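Thread on limescale in kettles and small boilers, as I said I'd do one after the kettle question. Hard water area assumed. Soft water people can skip all of it.

1/ Hardness is dissolved calcium and magnesium, usually given as mg per litre of calcium carbonate. Mine is 300. Anything over 200 is normally called hard. Your supplier will have a figure by postcode.

2/ Heating drives carbon dioxide out of the water. The bicarbonate then turns into carbonate, which hardly dissolves, and it settles on the hottest surface it can find. In a kettle that is the element or the base plate.
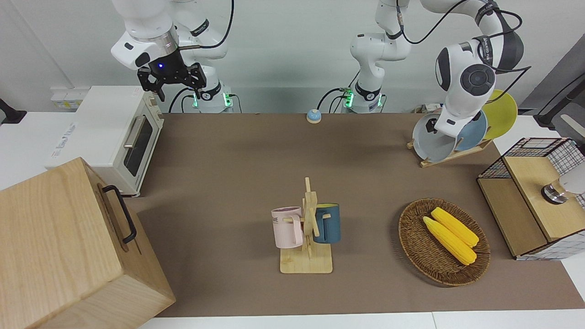
3/ Only the bicarbonate part drops out on heating. This is "temporary" hardness. The sulphate part stays in solution at kettle temperatures, so a boiled and cooled sample still tests above zero.

4/ Scale conducts heat badly. In a kettle the loss is small, as the heat ends up in the water anyway. The real cost is in the element, which runs hotter under the crust, and in the cut-out, which may trip early.

5/ Citric acid is what I use. 2 level tablespoons to a litre of water, warm, left for half an hour. Don't boil it at that strength - calcium citrate is less soluble hot and you can end up with a second deposit that is harder to shift than the first. 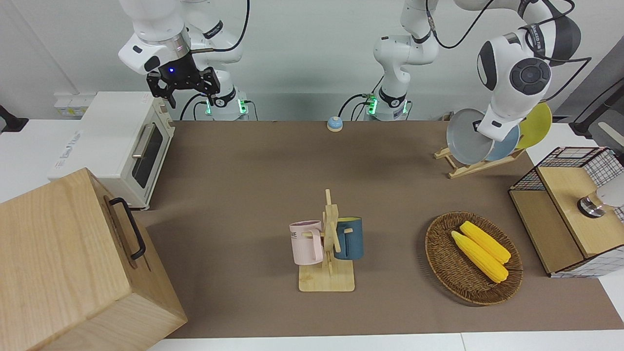 6/ Vinegar works, more slowly, and the smell stays for a day. Never mix either one with bleach. Acid plus bleach gives off chlorine gas.

7/ Keep acid off marble, limestone and terrazzo. Same chemistry as the scale, same result. Aluminium kettles: check the handbook first.

8/ Jug filters with ion exchange resin do reduce temporary hardness. Plain carbon filters don't. The packet should say which it is. I ran a Carretero cartridge from May and the test drops went from 17 to 6, then crept back up over the last fortnight of its life.

9/ Magnets clamped to the pipe: I tried one for 3 months. No change on the drops, no change in the crust. I took it off.

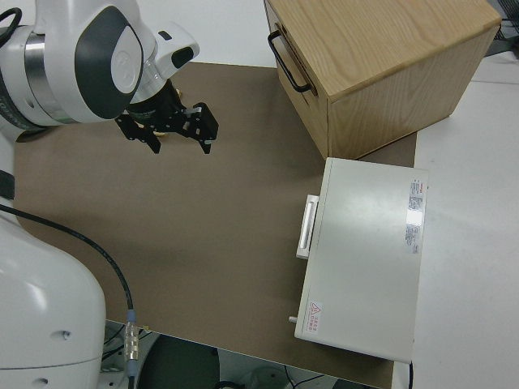 10/ White flecks floating in tea are scale that has come loose. Harmless, gritty. Emptying the kettle at night cuts them down more than any gadget I have tried.

11/ Test drops are cheap and good to one German degree. Multiply by 17.8 to get mg per litre. Strips are fine for "hard or not" and little else.

12/ Dishwasher salt is a separate matter, will do that another day. The softener setting is in the handbook and is nearly always left on the factory value.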